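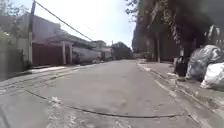

Zolton test street, forward camera, early afternoon in October.

Kasgate Road Perception: Frequently Asked Questions

What does Kasgate do?
Kasgate takes frames from a forward camera and returns the drivable area, the curb lines and a list of obstacles. It does not steer or brake. Those commands come from your planner. Most of our users run Plallel, and the message formats match it by default.

Why does the dark line across the pavement matter?
Thin cracks and sealed seams look a lot like painted lines to an edge detector. Version 2 sometimes reported them as stop lines. The current model checks whether the line is lighter or darker than the road around it, and whether it is straight. A dark curved seam is now labeled "surface" and is ignored by the planner.

Are garbage bags treated as obstacles?
Yes, if they are in the drivable area. Bags on the sidewalk, like the silver and white ones by the trees, are reported as "static, off road" and do not change the path. They stay in the list so that a planner can leave more room if you want it to. Set off_road_margin to do this.

How does it deal with deep shade on one side of the street?
The left and right halves of the frame get separate exposure correction before detection. You can turn this off with split_exposure = false. We suggest leaving it on for streets with a tree canopy. If it is off, expect to lose dark objects against dark trunks first.

The far end of my street is washed out. Is that a problem?
Usually not. Anything past the range limit is marked "unknown" and is not treated as free space. The default limit is 44 meters. Raising it in strong sun gives you more false detections.

Does it need lane markings?
No. On a road with no markings it uses the curbs and the road texture. If it can find only one curb, it returns a half-width path along that side and sets the low_confidence flag.

Can I run it without a GPU?
You can, at a lower frame rate. Our small test machine gets roughly 11 frames per second on the CPU. The planner bridge needs at least 2.

My curb line jumps from frame to frame. What should I check?
Check the camera calibration first, then the mount. After that, look at curb_smoothing. It is measured in frames and the default is 20. Dirt and stains along the base of a curb can also pull the line outward. Send us a log if smoothing does not fix it.

Which log format should I send?
Use the Dela Peña recorder, which is installed with the package. Include the config file. Screenshots alone are not enough to replay a fault.

Who maintains the street model?
Jericho Calimlim. Put "street model" in the title of your ticket and it will be assigned to him.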